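Esterilla de verano: ¿se dobla la ropa encima o no?

tramontano_3
La mía es tejida, a rayas marrones y tostadas, con ribete de tela más oscuro. Doblo las sudaderas sobre la cama y quería saber si el roce levanta fibras.

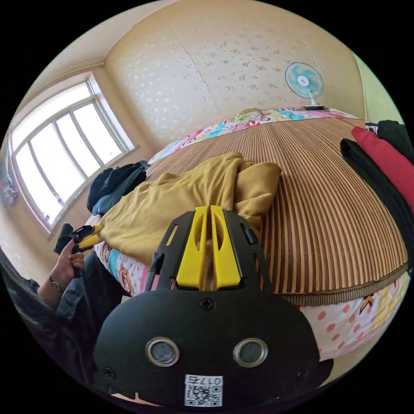
Mide 200 cm de largo y la compré en Brirholm. El ribete es lo primero que me preocupa.

lino_y_cal
Sin cremalleras no pasa nada. Tengo una Evamus y llevo 2 veranos doblando encima.

marga77
Discrepo. El punto grueso se engancha. Yo pongo una sábana debajo.

tramontano_3
Probaré con sábana en agosto.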